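Part-Time Sorting and Packing Helpers Wanted - Mevau Play Library

Mevau Play Library is looking for 4 friendly, patient people to join our sorting room through the spring and, if it suits everyone, on past May. We lend boxes of toys, balls, pretend food and other bits and pieces to day cares, grandparents, home schoolers and anybody else who would like a change on the playroom floor without having to buy it all. Every box that comes back to us has to be opened, checked, sorted and packed again before it can go out to the next family, and that is where you come in.

We have grown a good deal since we moved into the old Ackroyd building, and the small crew we started with simply can't keep up anymore. On a busy day 80 boxes can come back before lunch. Some are packed beautifully and some look as if they were filled by a toddler in a hurry (they very likely were), and we love them all the same.

What the work is like

Most of your shift is spent at a table with a tray. You take things out of a returned box, look them over, and put them in a tray with others of their kind. We sort by color first and by type second, so a yellow ball starts out in the yellow tray and gets parted from the yellow play food later on. It sounds backward, and new people nearly always say so, but give it a week and your hands will do it on their own. Anything cracked, sticky or chewed goes in the wash bin or the mending bin, and if you can't decide which, ask whoever is next to you.

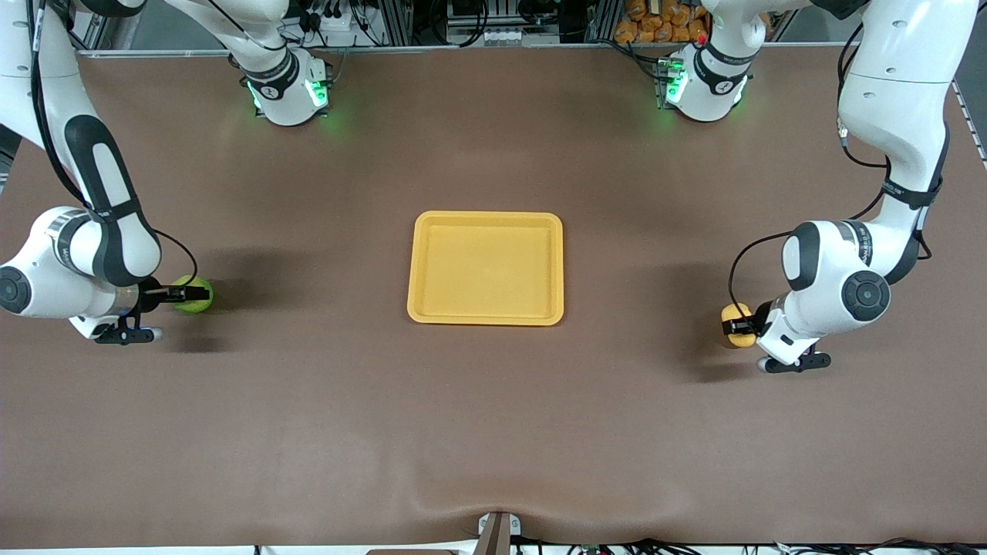 Do I need experience with this kind of work?
None at all. We pair every new helper with someone who knows the room for the first 10 shifts, and after that there is always a person close by to ask.

Once the trays are sorted, we pack the boxes from a printed list. Our Limutard boxes are the small ones for babies and toddlers, and the Daltano boxes are the big ones that go to day cares and can hold up to 100 pieces. The lists are clear and in large type. Please do read them, even when you think you know one by heart - we have all sent out a farm set with no cows.

A small yellow piece in a yellow tray.
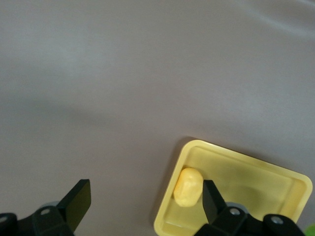 Color sorting, yellow tray

Who we would love to hear from

You might be a student, a retired person, a parent with free mornings, or someone coming back to work after a long time away. You should be comfortable standing or sitting at a table for a couple of hours, able to tell colors apart, and happy doing the same kind of thing for a while with a bit of chat going on. The big boxes do get heavy, so tell us if lifting is hard for you and we'll keep you on the small ones.

Hours and pay

Shifts run from 9 a.m. to 1 p.m. and you can take two, three or four a week. Pay is hourly, the same for everybody in the sorting room, and we will tell you the rate when we call. Coffee and tea are free, and there is parking behind the building.

How to apply

Write us a short letter or drop by the front desk any morning we're open and ask for a form. Tell us a little about yourself and which mornings you could do. No resume needed, though we'll gladly read one if you have it handy. We invite everyone who applies to come in for an hour and try the work before either side decides anything. Wear shoes you can stand in.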